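So I finally finished Skorside, all 483 pages of it, and I have been boring everyone I know with it ever since.

If you missed it, it's the second of Tracey Kershaw's Malbridge books, set on a mining moon years after the war in book one. You get the same grubby docks and the same terrible weather, but a whole new crew – except for Captain Cadwaladr, who turns up on page 164 looking about a hundred years old. I may have yelped on the bus!

I'll admit the first few chapters dragged for me. There's a lot of arguing over ore permits (so many permits), and I kept mixing up the two brothers. Then the Clilto goes missing with 400 people on board and I stopped checking what time it was. I read until past two in the morning and was useless the next day.

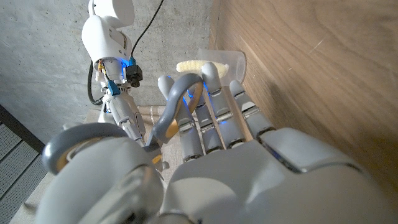

Gray fingers, little blue lights.

The best thing in it is Wren, the ship's cook, who knows far more than she lets on and spends most of the book trying to get out of a bet. Her chapters are so funny. The villain is a bit thin, and I saw the twist with the harbor master coming a mile off, but I didn't mind much.

I listened to parts of the audiobook too, read by Filipa Neves. She does 9 different accents and only one of them made me wince (sorry, Uncle Dob).

Book three is due in November. I'm rereading the first one before then, mostly to work out who owned that lighthouse.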